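3.2 Where folded things go when there are two containers

I should say up front that I came to this question through my own laundry. I fold towels badly, I put them down wherever there's room, and a week later I can't find the dark ones. When Kvido Jireš and I started planning the Nernau sorting sessions in March, I asked if we could build the second part of the study on that habit, and he said yes faster than I expected. We had already collected 800 short entries from the household diaries in Brunach, and 165 of them mentioned a towel or cloth left "next to" the thing it was supposed to go in. Next to! That little phrase kept me busy for weeks. 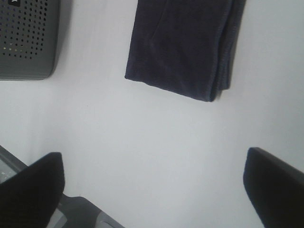

Towels that get parked beside a container are what I mean by a "waiting item" in the rest of this paper. People in the diaries were quite relaxed about them, and several wrote that a thing already folded felt finished, so the last step could wait. A folded navy blue cloth lying a little way from a dark gray container full of small round holes is a fair picture of it: the folding is done and the layers are stacked up along one side, but the cloth is still out on the table. Manninen's scheme would score this as "unsorted," and I think that's too harsh. I gave it a half point in my own coding, and Kvido argued with me over it right up to the final draft (he still prefers zero).

The choice of containers mattered more than we planned for. In the Elluvholm pilot we used two identical boxes, and people asked us over and over which was which. For Nernau I wanted a pair that could be told apart at a glance, by color and also by surface, so one has open holes all over and the other has solid-looking faces.
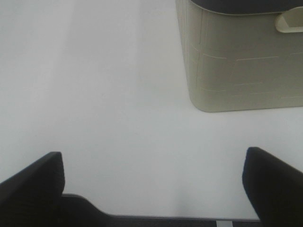

Figure 3a. The beige plastic bin, lower left corner, with the molded lines on its face.

We gave no labels and no rules. The instruction sheet had one sentence on it, "Put things where you would want to find them," and if a participant asked for more I just read the sentence out again. I felt a bit rude doing it. All 40 participants did settle on some system in the end, and most of them could explain it, though the explanations were all over the place. One person sorted by how soon she'd need the thing. Another went by how it felt in the hand - soft left, everything else right - and was very firm about it. 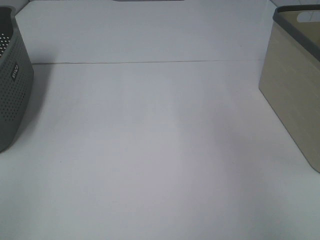 Figure 3b. Gray perforated basket (left) and beige bin (right), with the table clear between them.

Distance is the part I'd change. With a wide stretch of bare table in the middle, it's awfully tempting to use the table as a third container, and I suspect our layout invited some of the waiting items I was so pleased to find. Kvido wants to rerun it with the two pushed together. I'd like to try that too, but first I'd go back to the diaries and check how far apart people keep these things at home, which we never asked.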